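Wedard Kitchen Boards > Small Appliances > Steamers and Rice Cookers > Buns sticking to the metal basket

Print this thread | E-mail this thread
Last updated: January

dumplingdrawer
Okay steamer people, I need opinions. I've got the white electric pot with the stainless basket that sits on top, the kind with round holes in the floor, and I've been doing buns in it all winter (frozen ones from the store mostly, a few homemade when I'm feeling brave). I put them right on the metal, no paper or cloth. Then when they're done I take them out and move them to a big plate next to the pot.

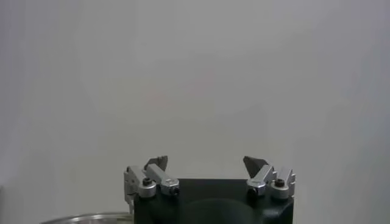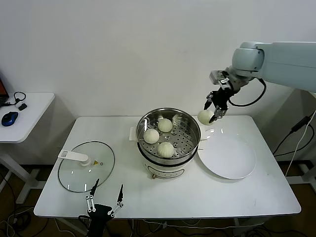 My problem is the bottoms. Maybe half the time the bun comes off clean and the other half it leaves a skin behind on the metal, and then I've got a beautiful pleated top and a bald bottom with the filling thinking about leaving. I've tried pulling them out right away and I've tried letting them sit, and I can't tell which is better because I never do it the same way twice. Do you all line the basket? With what? My aunt says cabbage and my sister says parchment and they will not be in the same room about it.

Second question while I'm here, where do you put the lid? Mine is glass with a knob in the middle and it drips everywhere.

tallboy_steams
Parchment squares. One under each bun, cut them a little bigger than the bun. Done. You can lift the bun by the corner of the paper and never touch it.

gopinath.alva
Respectfully, no parchment for me. I had an electric one very much like that and when I put paper down it covered too many of the holes and the buns in the middle came out gummy underneath. If you do use paper, punch it. I brush the metal with a bit of oil, and I mean a BIT, put it on with a paper towel so it hardly looks like anything. They slide right off.

The sitting matters more than the lining though. Turn the heat off, leave the lid on, wait 5 minutes, then crack the lid open a finger's width and wait one more. The skin on the bottom firms up. When you yank them out the second the timer goes, the dough is still basically glue.

tallboy_steams
If you cut the squares bun-sized they don't cover the holes between the buns, the steam comes up around. It's only a problem if you put down one giant sheet.

gopinath.alva
It's a problem if you fill the basket, and who doesn't fill the basket? But sure, for a small batch I'll give you that.

mrs_ladle
Cabbage!!! Your aunt is right. Napa if you can get it, the outer leaves you'd throw out anyway. I lay them in curly side down so there's some air under there and the buns smell so good, and then you get to eat the cabbage afterward with soy sauce standing up at the counter, my favorite part of the whole business. I've used lettuce too when I was desperate (iceberg is fine, romaine goes slimy). Carrot slices also work if you don't have leaves, one coin under each bun, my mother-in-law did it that way her whole life.

dumplingdrawer
Wait, carrot coins?? I have so many carrots. Trying that tonight.

Gopinath, do you do the five minutes with the power off or on keep warm? Mine only has the one control on the front so I've been switching it off and walking away.

gopinath.alva
Off. Keep warm keeps making steam, just slower, and they get soggy.

n_acharya
Hi, Nandini here, I mostly post over in the rice section. I'm going to disagree with the waiting a little. For plain dough, yes, wait. For anything with a juicy filling I take them out sooner, because the juice soaks down while they sit and then the bottom tears for a completely different reason. What I do is wet the tips of the tongs or my fingers in cold water first, then lift from the side, tipping the bun over a little before it goes up. Straight up is how you rip it. If you tip it, it peels.

And put them on the plate with some space. When they touch while they're hot they stick to each other and you've only moved the problem over to the plate.

mrs_ladle
Seconding the space! I put a clean dish towel on the plate too. A bare plate makes a puddle under each bun.

tallboy_steams
A towel leaves lint on mine. I use a cooling rack for the first few minutes and then the plate.

mrs_ladle
Then you need a better towel, dear.

porchlight90
Long-time reader. On the lid thing, I wrap mine in a thin cotton towel, ends tied up over the knob so they don't hang down near anything hot. It catches the drips so they don't fall on the buns and spot them. Then when I take the lid off, I set it knob down on the counter like a bowl and the water stays in it. Before that I used to lay it flat the other way and there was a ring of water under it every single time, and it ran toward the outlet, and I didn't love that.

dumplingdrawer
Knob down wobbles on mine! It tips over toward the handle side. The handle sticks out pretty far.

porchlight90
Oh, mine is just a knob, no side handle. Lean it on something? I don't know, that sounds like it'd end up on the floor.

gopinath.alva
A saucepan of the right size, empty, and the lid sits on top of it. All the drips go in the saucepan. I've done it this way for years and I've never seen anyone else do it and I don't understand why.

n_acharya
Because then I have to wash a saucepan.

gopinath.alva
You have to rinse a saucepan. It's water.

tallboy_steams
Also please, whatever you do with it, open the lid AWAY from you. Tilt the far side up first so the steam goes toward the wall. I have a little pink stripe on my wrist from learning that in my old kitchen on the first day I owned a steamer. Glass lids hold on to the heat a good while too so don't hand it to a kid.

harborkettle
Can I hijack for a second, how much water are you all putting in the pot part? I got a Cikov two-tier at a yard sale with no booklet and mine boiled dry at the end of a batch. It smelled awful. It says 893 watts on the bottom if that helps anyone.

gopinath.alva
Don't know the Cikov but on any of them you want it well under the basket, the water shouldn't be able to bubble up through the holes. That's another way to get wet bottoms, by the way, dumplingdrawer, check that. Two fingers' depth is where I start. If you're going longer than a quarter of an hour keep a kettle hot and top it up through the gap, never cold water, or the steam dies and the buns shrink.

harborkettle
Two fingers, got it. Thanks. I was barely covering the bottom.

mrs_ladle
You can put a coin in the pot! It rattles while there's water and when it goes quiet you're running out. It drives my husband out of the house.

n_acharya
Please don't do that in a nonstick one. It'll scratch.

mrs_ladle
Mine has no coating left to scratch, but fair.

dumplingdrawer
Back with results. I did a batch with some on carrot coins, some on oiled metal and the rest bare like I usually do. Frozen pork ones from Zuveck Market, straight from the freezer. Turned it off, waited the five, cracked the lid, waited again.

Carrots: perfect, came right off, although the coin came with the bun and my kid was suspicious about it. Oiled: also came off perfectly clean. Bare: stuck, but way less than before, I lost maybe a dime-sized bit on the worst one. So the waiting is doing something. And I'd been overfilling the water!! I checked after Gopinath said that and it was right up near the holes.

I also did the tipping thing and it's so much better, I can't believe I've been pulling straight up all this time. The tops kept their folds and everything.

gopinath.alva
Very pleased. Now do a batch all on oil and throw out the carrots.

mrs_ladle
Do NOT throw out the carrots.

n_acharya
The Zuveck pork ones leak like crazy, so if you did five minutes with those and they held together I might have to take some of mine back. How long was the steam itself?

dumplingdrawer
Fourteen minutes from when I saw steam. The bag says 12 but they're always cold in the middle at 12.

n_acharya
Same here. I go by feel, if I press the top and it comes back up it's ready.

tallboy_steams
For anybody making their own, overproofed dough sticks worse too. I had a run where everything glued itself down no matter what I put under it and it turned out my kitchen was just warm and I was letting them go 90 minutes. Cut it way back and the bottoms got tougher in a good way. Same flour, same basket.

harborkettle
What flour? I only have the bread flour from Ó Ceallaigh, the big sack.

tallboy_steams
It'll be chewy but it'll work. Cut it with a spoonful or two of cornstarch per cup if you want them softer and whiter.

mrs_ladle
Chewy is good with a dry filling. I'd go for it as is.

porchlight90
How is everyone cleaning the basket? The skin dries in the holes and I end up at it with a toothpick.

gopinath.alva
Put it back on the pot with the lid on and run it for 6 minutes, empty. Everything softens. Then a dish brush from underneath, pushing up.

porchlight90
From underneath! I've been poking down from the top. Okay.

dumplingdrawer
I just leave mine in the sink overnight and feel bad about it, but I'll try that. Tomorrow is cabbage, my aunt is coming over at noon and I want to have some in the basket when she walks in. Will report back if my sister shows up too.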